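Notas para a fala: blocos de encaixe, do desenho à caixa
(versão para ler em pé, letra grande, cortar se atrasar)

Abertura. Bom dia, obrigado por virem tão cedo. Dizer logo: não vou falar de pedagogia, vou falar de peças. Plástico, tamanho, cor, textura. Quem quiser teoria tem a mesa da tarde.

Contexto rápido. Oficina Bangera, 2 impressoras, a mais velha pára quando quer. Começámos a imprimir formas para o jardim de infância da Lurska. Primeiro pedido: 54 peças. Entregámos com atraso, admitir já, eles estão na sala.

Formas. Cubo, estrela, prisma triangular, cilindro. Porquê a estrela? Foi pedida pelas educadoras. Dá trabalho. Cinco pontas, e nas primeiras as pontas partiam no saco. Engrossámos a parede, ficou mais pesada, ninguém se queixou. O prisma confunde os mais novos, deitado parece uma coisa, de topo parece outra. Parar aqui e passar um prisma pela primeira fila. (Não esquecer de o pedir de volta!)

Cor. Azul e verde. Pergunta que vem sempre: devia ser uma cor por forma? Resposta: não quisemos. Se o cubo é sempre azul a criança aprende "azul", não aprende "cubo". Misturar. Contar a história do catálogo Unutex, curta, 1 minuto no máximo.

Passar à imagem. Respirar, beber água. 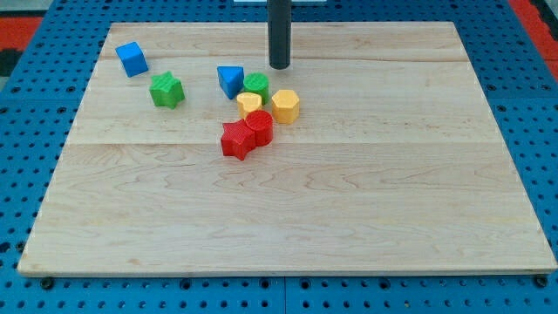
Formas espalhadas na tábua de ácer, com a estrela verde de pé.

Falar da textura. Superfície quadriculada, fininha. Tentámos lixar num lote e escorregavam da mão, voltámos atrás. Com a textura a criança agarra melhor, e o adulto também, experimentem no intervalo.

A tábua. Várias pranchas coladas, as juntas mal se notam. Madeira clara porque as cores lêem-se bem em cima, o veio não atrapalha. Numa mesa escura o azul desaparece. Óleo alimentar, pouco, pano seco depois. Não pôr de molho!! (dizer duas vezes, há sempre quem ponha)

Actividade. 10 minutos, não mais. Espalhar sem ordem, deixar mexer, só depois pedir "dá-me o que rola". O cilindro de pé não rola, claro, e é aí que a conversa fica boa. Esperar. Não deitar o cilindro por eles. O cubo fica para o fim, é o fácil.

Arrumação. Caixa Katcombe com tampa, uma por mesa. Sacos de pano não, as pontas da estrela furam. Lavar com água morna e sabão, nunca na máquina, perdemos um lote inteiro assim, saiu tudo torto.

Custos, se perguntarem. Gastamos cerca de 800 gramas de filamento por conjunto, contando com as falhadas. Tempo de impressão: depnde da máquina, não prometer nada.

O que falta. Semicírculo, ainda em testes. Uma versão maior para mãos pequenas, parece contraditório mas explico se houver tempo. Novos conjuntos em Outubro, se a impressora velha deixar.

Perguntas. Ficheiros: sim, partilhamos, deixar contacto na folha à saida. Recolher o prisma da primeira fila.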